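4.3 Checking the wrist view in the simulator

Applies to: Kulside club kit, simulator build 304. Finish section 4.2 (joint limits) before starting.

1. Start the simulator and load the club practice file. Wait until the status line reads READY.

2. Open the View menu and select Wrist. The picture is round, with black corners. Do not resize the window during a run.

3. Set the gripper opening to 50 and press Apply. Both fingers must be in view, one on each side of the opening, with the gray housing at the bottom center.

4. Jog the arm until the gray block stands between the fingers. Use the slow setting for the last 18 mm.

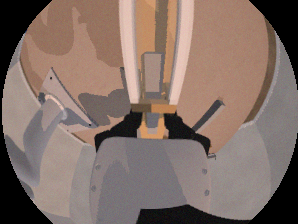
Jingyi Guo asks whether the triangular plate and the long bar have to be cleared off before the first grasp, as her team lost a run when the arm swept sideways into a loose part. They may stay. Plan the lift straight up and keep sideways moves out of the script until the block is clear of the other parts.

5. Close the gripper in steps of 4. Stop when the contact flag changes from 0 to 1.

6. Raise the arm and hold. If the contact flag drops back to 0, open the gripper, return to step 4 and lower the approach height.

7. Save the run under your team name. Runs saved without a team name are not scored.

Note: Shadows are drawn by the simulator and change with the arm position. Do not use them to judge height - read the Z value in the status line.

Caution: Do not copy gripper values from the simulator to the real arm. The real gripper has its own closing limit, set in section 5.1.

Report faults in this section to Ekene Obi before the September practice round. Include the build number and the saved run.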